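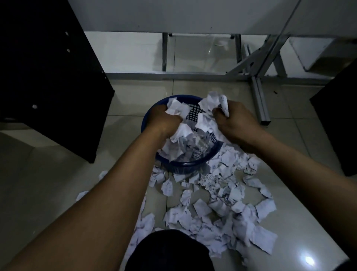
Torn paper in and around a dark blue plastic basket on a tiled floor.

Throw the paper out in one go, and tear it by hand

2022-06-16

Most advice on household paper tells you to scan it, label it and file it. I did that for years and ended up with 3 boxes in a closet and a folder on the computer I never opened. In January I went through the first box. It held 262 sheets, and I needed 4 of them.

My view now is that old bills and bank letters should be torn up at home, on the floor, in one sitting. A shredder is fine for an office. Mine jammed on staples and made a noise the whole apartment could hear. Hands are slower, but you see each page before it goes.

It does make a mess. Scraps land on the tile and the small ones slide under things. An open-weave basket is not ideal either — little bits can work through the holes — but it is light and easy to carry to the recycling bin.

People worry they will need a 222-dollar repair bill one day. Keep that one, then. The rest can go.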